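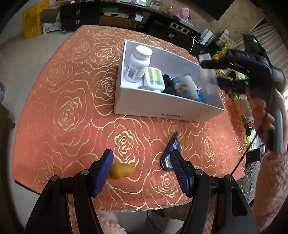
Skorel Handling Practice Guide, second edition. Reviewed by Sakda Suksawat, 12/24/20

The guide sets out rules for two-finger hand-held grippers used in household packing tasks. It runs to 30 clauses and replaces the old Tovthorpe checklist.
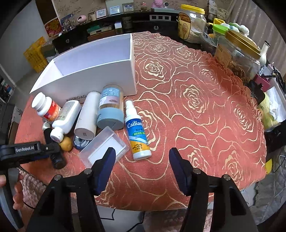

Clause 5 deals with object sets and is the strongest part. It asks for mixed shapes, sizes and closures, and bars sets made up of one container type. A spray bottle standing upright beside bottles lying on their sides, with the open box still empty behind them, is a fair starting layout under the clause. Patterned cloths are permitted, provided the pattern is logged.

The pad inspection rule is weaker. It calls for a check every 12 sessions but gives no wear limit
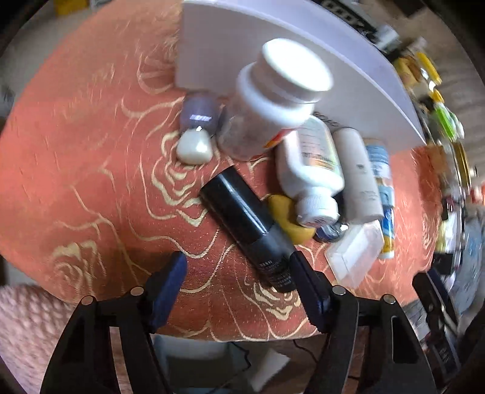 and leaves the colour of replacement pads to the operator. Aigner's older sheet handled this better – it had a rejection table. Wording on cable routing is also vague.

Recommended for small labs, with the Nitberg wear annex kept on hand.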